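Grade the Log, Then the Run 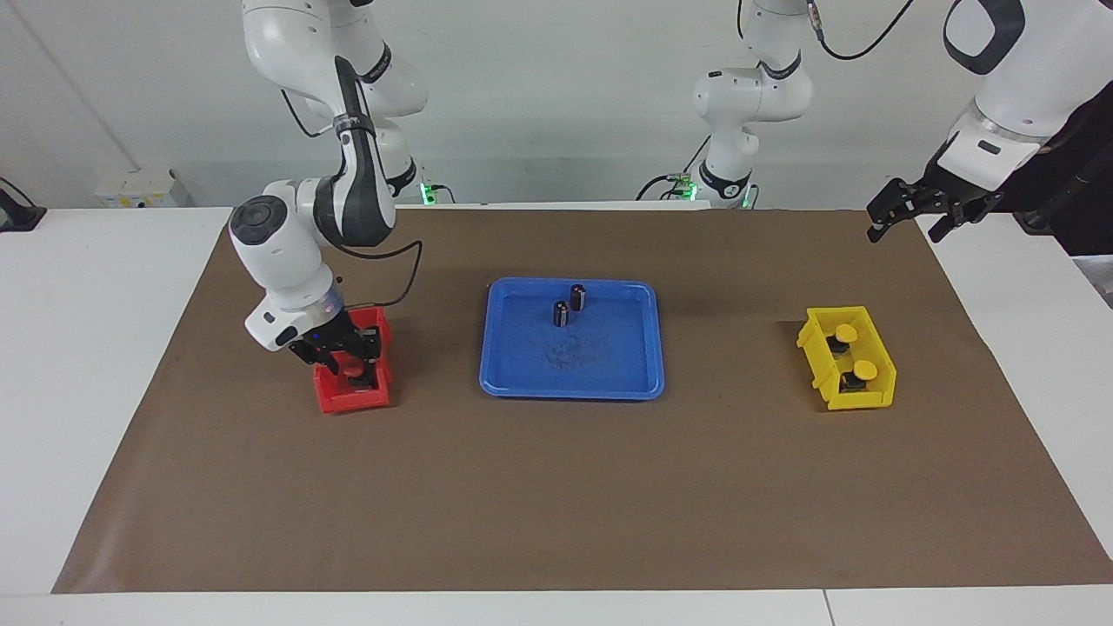

Prestent Ilie
Faculty adviser, Ludby Robotics Club

Our club's sorting task uses two arms, a blue tray, a red bin and a yellow bin. Red caps go in the red bin and yellow caps go in the yellow one. A student team writes the program, sets up the table and gets a fixed time to run. The score has always been the number of parts in the correct bin when time is called. I think this is the wrong score, and I would like the Stusine meet, where our teams compete in April, to change it before the next season.

The final count hides nearly everything the students did. A team that lowers a gripper slowly into a bin and opens it near the floor gets one point. A team that opens the gripper at the rim and lets the part fall also gets one point if the part stays in. Over a short run the second team will usually score higher, and the students draw the obvious lesson. By midseason most of the programs I review have no approach height, no check on the gripper width and no retry. They have a list of fixed positions and a speed setting turned up as far as the safety limit allows.

Fixed positions are fine for a first program. The trouble is that the count gives no credit for anything past that stage. Last season one team spent most of February on a routine that compared gripper width before and after closing. If the difference was too small, the arm backed out and tried again. The routine added 9 seconds to a run. In competition it cost them one part, and they placed below a team whose arm would have carried on through the whole sequence with nothing in its fingers. The judges followed the rules correctly. I have no complaint about the judges.

My proposal is to split the score. Make the count worth 50 points and the run log worth another 50. The log is a plain text file the program already writes, one line per action, with a time, an arm name and a result. A judge would read it for three items: whether the program noticed a missed grasp, whether it did something sensible next, and whether the two arms ever asked for the same space at the same time. The last item matters more than it sounds. With a bin on each side of a shared tray, teams tend to give each arm its own side and then forget that both still have to reach the middle. Most of our stalls happen there.

The usual objection is judging time. I timed it with our own files. The longest log from last season was 630 lines, and a parent with no programming background marked it in 28 minutes using a one-page sheet. That is too slow for a meet. With a short script that pulls out the failed actions and the overlapping requests, the same log took a few minutes. The script could be written once and handed to every site.

A better objection is that students will write logs to please the judge. Some will. A program can print "grasp confirmed" after every close command without measuring anything. I would handle this by having the judge remove one part from the tray partway through the run, at a moment the team does not choose. If the log then reports a confirmed grasp on a part that is no longer on the table, the team loses the points for that section. This needs no extra equipment.

I have also heard that the count is easy for spectators to follow, and it is. Keep it on the board during the run and post the log score afterward. Families already wait for results while the tables are reset.

There is a cost for new teams. A first-year group that gets its arms moving at all has done a fair amount of work, and a log score near zero would be discouraging. I would let first-year teams enter on count alone, with the log read and returned with comments. I would not extend that to second-year teams, including ours.

We are using the split score for club practice this season whatever the meet decides. The marking sheet is in the cabinet with the spare gripper pads, and any site that wants a copy can ask for one.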